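即时发布
2018年1月27日

Clindska推出“旧筷换新”计划 首批3000双面向家庭及小型餐馆开放登记

餐具品牌Clindska宣布启动“旧筷换新”计划，首批投放3000双新筷，家庭用户和小型餐馆都可以参加。登记即日开始，三月起陆续寄出。旧筷交回，新筷带走，不另收费，运费除外（见文末）。

计划由Clindska与Clumcombe社区厨房共同发起，后者提供场地和回收点。物流由Maseck承担。Atanasov设计工作室负责新筷的外形以及全部包装。

为什么是筷子。每家厨房抽屉里都有一把，长短不齐，新旧混着用，很少有人记得哪双是哪年买的。开裂了还在用，筷头磨毛了还在用，受潮发黑的洗一洗又放回筷筒。碗破了马上会换，锅坏了马上会换，筷子往往拖上好几年。Clindska客服去年收到的来信里，问得最多的也是这一类：木筷多久换一次，漆筷掉漆还能不能用，竹筷有霉味怎么办。一封一封回，回到后来干脆决定做个计划。 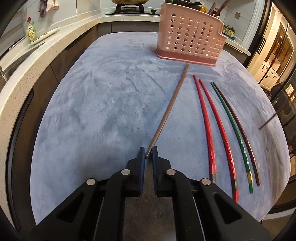

木色筷子与浅蓝色绒毯。

Clindska项目负责人乌拉·达伦（Ulla Dalen）表示：“我们做餐具的，听到最多的一句话是‘还能用’。这句话没有错，我自己也说。可是入口的东西，还是希望大家隔一段时间拿出来看一看，该换就换。不是要大家多买，所以才做成以旧换新，一双换一双，抽屉里的数量不变。”

怎么参加

家庭用户：每户最多可换100双以内的任意数量，但须一次交齐，不接受分批。成双成单都收，单根的凑成双计算，最后剩一根的也按一双算，不必为难。材质不限，木、竹、漆、塑料、金属都可以。品牌不限。

小型餐馆：须有固定营业地址，每店限报100双，超出部分进入候补名单。餐馆请在登记时注明平时使用的清洗方式，手洗还是机洗，这关系到寄哪一款。不注明的一律按机洗款寄出，寄出后不再调换。

登记方式：在Clindska网站填写登记表，或到Clumcombe社区厨房前台领纸质表格。纸质表格请用正楷填写，地址写到门牌号。之前试运行时有几份退件，都是门牌号看不清楚，耽误了时间，也请大家体谅。

名额：3000双中，2000双留给家庭，1000双留给餐馆。先登记先得，额满为止。若三月底前餐馆名额仍有剩余，自动转给家庭候补用户，不另行通知，以收到的确认邮件为准。

新筷有两款

两款均由Atanasov设计工作室完成。

第一款为家用款，天然木，表面只做食用级植物油处理，不上漆。筷身上方下圆，放在桌上不容易滚。筷头略细，夹花生、夹鱼刺都顺手。试用阶段有家长反映对孩子来说偏长，因此加做了短款，登记表里有选项，勾一下即可。

第二款为餐馆款，耐高温合成材料，可进洗碗机和消毒柜。颜色比较素，深灰和米白，方便餐馆按区域分开使用。筷身中段有细纹，防滑，湿手也拿得住。餐馆款暂不提供短款。

关于颜色和花纹，试用期间意见最多，工作室前后改了好几稿。有人喜欢老式的金色花纹，觉得过年摆出来好看；有人嫌花纹处容易藏垢，要全素的。最后定下来是素的。喜庆款已经列入下半年的计画，届时另发消息。
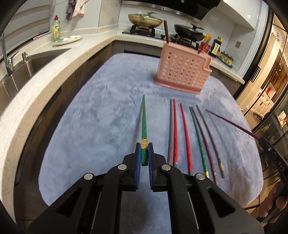
顺便回答几个常被问到的问题，也是各位记者朋友来电问过的，一并写在这里，省得来回打电话。

旧筷交回以后去哪里？木筷和竹筷由Clumcombe社区厨房统一清洗、烘干，送去做手工材料，供社区手工课使用，做杯垫、做笔筒、做花架都行。塑料和金属的按材质分开，交给当地回收站。漆筷单独处理，不进手工课。任何旧筷都不会重新作为餐具使用，这一点请放心。

有纪念意义的筷子怎么办？建议自己留着。长辈传下来的、结婚时用的、旅行带回来的，不要拿来换，交回之后我们没有办法再找出来。上次试运行有位用户隔了两天来找一双老筷子，翻了一下午没有找到，大家都很难过。交之前再看一眼。

没有旧筷能不能领？不能。计划只做以旧换新，不做赠送。想直接购买的，两款新筷三月在Clindska网店上架，价格届时公布。

日常怎么保养？简单说几句。木筷竹筷洗完不要泡着，甩干水，筷头朝上立着晾，筷筒底部要有孔。不要放在灶台边上烤。新筷第一次用之前温水洗一遍，擦干再用。家用款不能进洗碗机，重要的事情再说一遍，不能进洗碗机。餐馆款可以。筷身出现裂纹、变形、洗不掉的斑点或者酸味，就该换了，不用等到计划开放。

公筷要不要也换？可以一起登记。公筷与私筷最好一眼分得开，长短不同或者颜色不同都行。登记表备注栏写“公筷”二字，寄出时会单独包装。

关于包装

全部使用纸套，不用塑料内衬。十双一扎，纸带固定，纸带背面印有保养说明，撕下来可以贴在橱柜里面。餐馆订单改用纸箱，不再逐双套袋。Atanasov原先的方案里还有一个木盒，样品很漂亮，成本太高，也占运费，最后拿掉了。

运费与时间

到Clumcombe社区厨房自取的，不收任何费用。需要寄送的，运费由收件人承担，由Maseck按地区标准收取，登记时页面会显示金额。家庭用户可在收到新筷时把旧筷当面交给Maseck配送员，请事先装好袋子，袋口扎紧。没有准备好旧筷的，配送员不会留下新筷，需要另约时间，另约产生的运费自理。

餐馆用户由Maseck统一安排上门，尽量避开午市晚市。具体时间会提前短信确认，手机号请务必填对。

交换活动日

三月，Clumcombe社区厨房将举办一次现场交换活动，面向所有已登记用户。现场有木工师傅演示筷子打磨，也可以自己动手磨一双带回家，材料免费，位子有限，先到先坐。另设儿童用筷小课堂，两场，每场都需要家长陪同。茶水自备杯子。日期和场次确定之后，会在Clindska网站和社区厨房门口同时公布，请以公布为准，不要听信转发的消息。

达伦女士届时会到场。“很多人问我，你家里的筷子多久换一次。我每年年初换，和换牙刷、换抹布一起，列张单子，一个上午做完。”她说，“今年我也要拿自己家的旧筷子来排队，和大家一样登记，没有优先。”

媒体采访

需要试用样品的媒体，每家可申请2双，两款各一，请在来信中写明刊发平台和大致时间。现场活动可以拍摄，拍到小朋友的请先征得家长同意。高清图片请来信索取，电话里没办法发。

关于Clindska
Clindska是一家家用餐具品牌，产品包括筷、勺、碗垫和餐具收纳，主要面向家庭和小型餐饮店。

关于Clumcombe社区厨房
Clumcombe社区厨房提供共享灶台、烹饪课和社区聚餐，平日对居民开放，预约制。

媒体联络
Clindska传讯部，请通过网站“联系我们”一栏留言，标题注明“旧筷换新”，工作日当天回复，赶稿的请在标题再加“急”字。登记相关问题请不要发到媒体邮箱，请走客服，谢谢配和。

（完）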